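Thread on how we collect demos for the shelf task at Gruvach. A few people asked after the last update, so this is the long version.
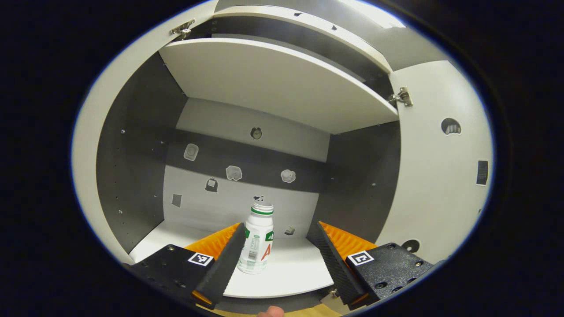

1/ What the task is

Reach into a small open cabinet, close on a bottle, bring it out, set it on the table. Then the reverse. We record a person doing it with a hand-held gripper, and the policy trains on those recordings.

2/ The tool

Two fingers, a camera, a handle. The fiducial markers on the finger plates give us the opening width for every video frame, so there is no separate encoder to wire up. If a marker gets smudged, the width track jumps. Wipe them before each batch.

3/ Batches

We record 50 demos per batch, then stop and copy everything off. We used to go longer. The late demos got sloppy and we ended up cutting most of them.

4/ Start poses

Every demo starts from a different spot. High, low, left, right, close, far. If you always start from the same place the policy learns that one path and gets lost anywhere else. I keep a list of start spots taped to the table and go down it.

5/ Object placement

Move the bottle between demos. An inch is enough. Don't center it between the fingers every time either. We want off-center approaches in the data so the policy sees one finger near the bottle and has to correct before closing.

6/ Speed

Slower than you'd move your own hand. Fast approaches blur the bottle at the exact moment we need it sharp. New people nearly always go too fast on the first day.

7/ The cabinet

Doors and upper shelves are the hard part. The wrist has to stay low going in and stay low coming out. In the first batch, 27 demos had a finger bumping the shelf above. We threw those out. Bumps where the person recovers and finishes cleanly are kept in a separate folder called Motaditz, don't ask about the name.

8/ Backgrounds

Stickers on the back wall, different tables, different lamps. With a plain wall the early policy did fine in our room and badly next door. We swap the wall every batch now.

9/ Checking

Two people watch every demo at double speed and mark it keep or drop. If they disagree it gets dropped. Takes less time than arguing.

10/ Notes we write down

Object, cabinet, room, who held the tool, battery swaps. Battery swaps sound dull but the clock drifted after one of them and we lost a morning finding out why.

11/ Where it stands on 1/23/19

4 batches done on the bottle. Training run is going on the big machine. Next is a mug with a handle, which needs the wrist turned, and I expect the first batch to be rough.

12/ Someone asked if we'll share the data. Plan is June, after the dropped demos are cleared out and the notes are in one format. Will post the link in this thread.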